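# Hard water and the kitchen drain

Limescale forms when water carrying calcium bicarbonate is heated or left to evaporate. Carbon dioxide leaves the water, and calcium carbonate stays on whatever surface is nearest. In a kitchen this means the kettle first, then the faucet aerator, then the sink.

Olga Arruda has serviced domestic plumbing in Todivport for most of her working life. Her log for the Handia district lists 724 calls, and the commonest entry is reduced flow at the kitchen faucet. The usual cause is a scaled aerator. It unscrews by hand or with a padded wrench and clears after soaking in white vinegar.
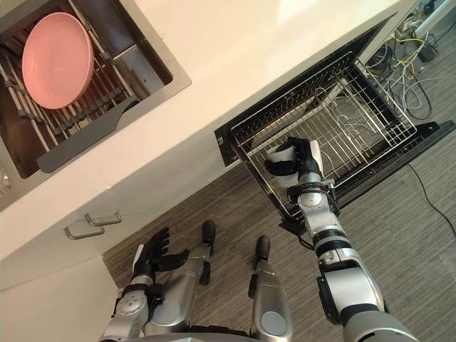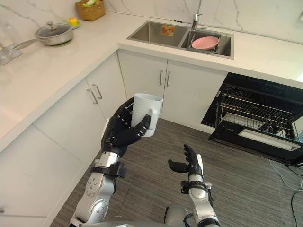
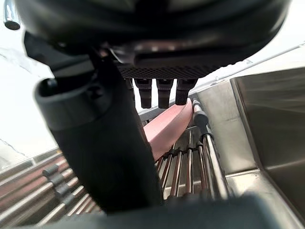
Drains are a separate problem. Calcium in the water reacts with soap to form an insoluble curd, which binds grease to the pipe wall. Arruda advises against pouring boiling water into plastic traps – the slip joints can soften and leak. She removes the trap, scrubs it with a bottle brush and refits it with new washers. In Handia she does this every 3 years.

Softeners treat the cause at a higher price. An ion exchange unit swaps calcium for sodium and has to be regenerated with salt. Arruda fits two makes, Tirex and Kaimal. The Tirex regenerates on a timer. The Kaimal meters flow and uses less salt in a small household, but its valve needs a yearly cleaning, which she schedules for December. Both need a bypass valve and an air gap on the discharge line. The cold kitchen tap is normally left unsoftened for drinking.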